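Parking at the Fostgate lot, again

The Fostgate lot reopens Thursday, freshly striped and two spaces smaller than it used to be. The paint crew says the old spaces were too narrow. Anyone who has climbed out of a car there through the hatchback will have no quarrel with that.

Permits still cost $15 for residents and are still sold at the Wollano Street window, which closes for lunch at the hour most people can get there. The town has issued 578 of them, for a lot that was never going to hold 578 cars, and this is described in the notice as "flexible demand." 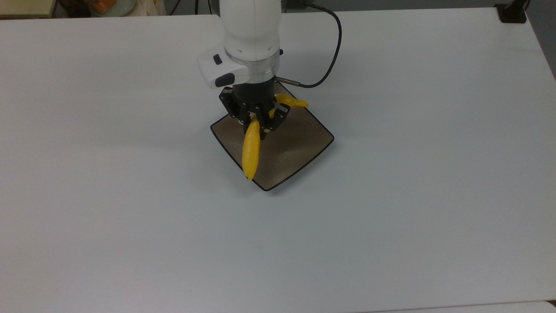
One reader on Lulonthorpe Avenue wrote in to say she gave up on the permit last winter and now parks by the old Fourie bakery, a five-minute walk that she has come to like, mostly for the smell. We would ask her to keep that to herself, but it's a newsletter.

Overnight parking is still banned from 2 a.m. to 5 a.m. The sign saying so has been moved out from behind the maple, so that excuse is gone too. Tickets start in August – warnings only until then, tucked under the wiper in a cheerful yellow envelope.

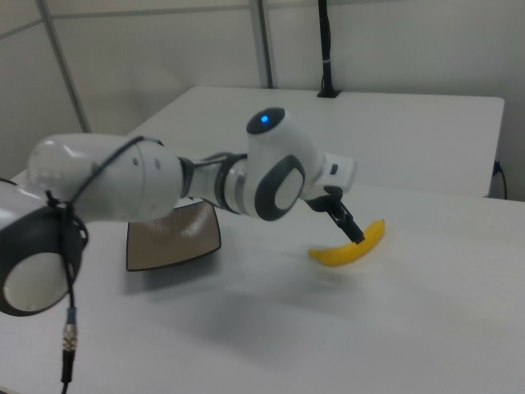
Do last year's permits still work? Through the end of August, as long as the sticker is on the rear window and can be read from outside the car.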